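The Arm at Grindum

The arm was my brother-in-law's idea, and like most of his ideas it ended up on my bench. He had read somewhere that a machine could set up a chemistry table by itself, and he wanted the Grindum workshop to have one by the time the school groups came in September. I wanted the roof fixed. We voted, and I lost. 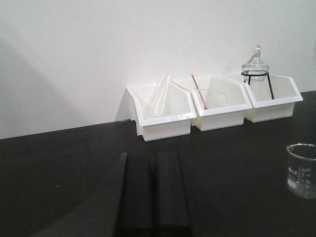
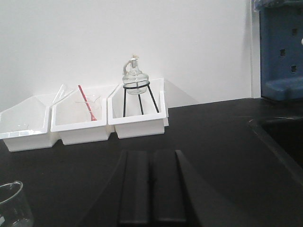
White trays along the wall, glass in the trays, gripper in front.

"It only has to learn the reach," he said. "Once it has the reach, the rest is easy."

I had heard that about the kiln controller. I had heard it about the garage door in Grønli, which still opens when a truck goes by.

The kit came from a company called Geltell, in a box that had been opened and taped shut before we ever saw it. The manual had been translated by somebody in a hurry. Step one was to greet the arm. We decided this meant turn it on. The motor controller was a used Tristska board he had bought for 300 dollars from a man in a parking lot, and it hummed at a pitch that made my fillings ache.

"How much are we in for?" I asked.

"Not much."

I found the receipts in the coffee can. They came to 1,521 dollars, and that was without the board.

He worked on it every night for a month. I came in after supper to use the lathe and found him bent over the laptop with his glasses pushed up, nudging numbers. The arm would lift, stop, think it over, and go back to where it had been. He called this homing. I called it what my old dog did when you opened the door on a rainy morning.

"It's being careful," he said. "You want it careful. That's glass over there."

"I can be careful with glass for free."

He didn't answer. He typed something and the fingers closed on air, very gently, and opened again.

On 2nd July he sent me a message in the middle of the night telling me to come down. I went, mostly because I was awake and the house was hot. He had the lights on and the big door propped with a paint can. He held up his hand for quiet, though I hadn't said a word.

"Watch," he said, and pressed the key.

The arm went out over the bench. It slowed down near the trays. The fingers opened, settled on either side of a beaker, and closed. I waited for the crack. The beaker came up a little way, steady as you like, and hung there. Then it went down again in the same spot, and the fingers let go.

"Do it again," I said.

He did it again.

"Now move the beaker."

He looked at me the way he used to look at me over cards. Then he slid the beaker over by the width of his thumb and pressed the key. The arm went out, slowed down, and closed with great care on nothing at all. It lifted the nothing, held it, and set it down.

"That's the camera," he said. "I know what that is. That's a camera thing."

"Sure it is."

"Give me a week."

I pulled the other stool over and sat. The board hummed. Outside a truck went by on the county road, and I caught myself listening for a door.

"Show me the part where it looks," I said, and he turned the laptop so I could see.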